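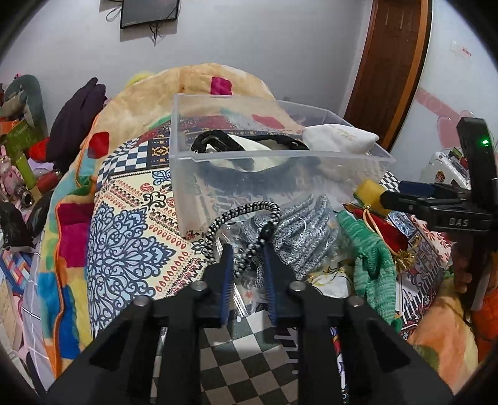 Section 3: Seasonal Storage Records in Rorura

By Tegwen Parri
Wednesday, December 18, 2019

3.1 Before you start

This section covers setting up a storage record for clothing and bedding in the Rorura household inventory program. It assumes that Rorura is installed and that at least one location has been entered (see Section 2). Records made in the older Moschos format must be converted first. The converter is under Tools > Import.

You need the following:

– a label printer or a sheet of blank labels
– a permanent marker
– a tape measure
– the bins you plan to use, clean and dry

Note: Rorura accepts up to 337 container records per location. If you reach the limit, split the location in two (for example, "Closet, upper" and "Closet, lower").

3.2 Creating a container record

1. Open the Containers tab and select New.
2. Enter the outside length, width and height. Measure at the rim, where most bins are widest.
3. Select the container type. Use "Rigid, lidded" for bins with a fitted lid and "Rigid, open" for bins kept on a shelf without one.
4. Choose a location from the list. The record cannot be saved with this field blank.
5. Select Save. The program assigns a container number.
6. Print the label and fix it to one short end of the bin, below the rim.

CAUTION: Do not put the label on the lid. Lids get switched between bins of the same size, and the record will then point to the wrong contents.

3.3 Adding contents

1. Sort items by type before entering them. Entering a mixed pile one item at a time takes much longer.
2. Enter pairs as one item. Set the unit to "pair" so that the total is not doubled.
3. Enter small items kept in an inner bag as a group. Give the group a short name of no more than 20 characters.
4. Set the season field to Winter, Summer or All Year.
5. Select Add to Container and pick the container number.
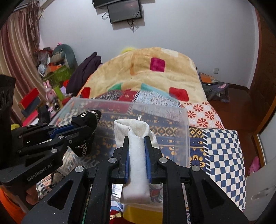
Fig. 3-1. Small fabric items.

Note: Single socks and gloves should be entered under "Unmatched". Rorura lists unmatched items together in the monthly report until a second item of the same description is added. They can then be merged with the Pair command.

If an item is to be stored for more than one season, wash it and let it dry fully before packing. Tick the Cleaned box in the item record. Items with the box left open appear in yellow on the contents list.

CAUTION: Merging cannot be undone. Check the color and size fields of both items before using Pair.

3.4 Setting the review date

1. Open the container record and select Review.
2. Enter a month. November works well for winter clothing in most climates.
3. Select Repeat Yearly if the same items go in and out of the container each year.
4. Save the record.

On the review date the program shows a reminder at start-up. The reminder can be put off for up to 88 days, after which the container is marked Overdue.

3.5 If a label will not scan

Wipe the label and try again. If it still does not scan, enter the container number by hand – the number is printed under the code. Labels printed on the Unudora handheld printer fade in direct sunlight and may need to be reprinted. To reprint, open the record and select Label > Print Again. The container number does not change.

Continue to Section 4, Moving Containers Between Locations.

Last updated: Wednesday edition, revision 3

Gustent Software Manuals | Contact: Yasir Farooqui, Documentation | © 2019 Gustent | Back to top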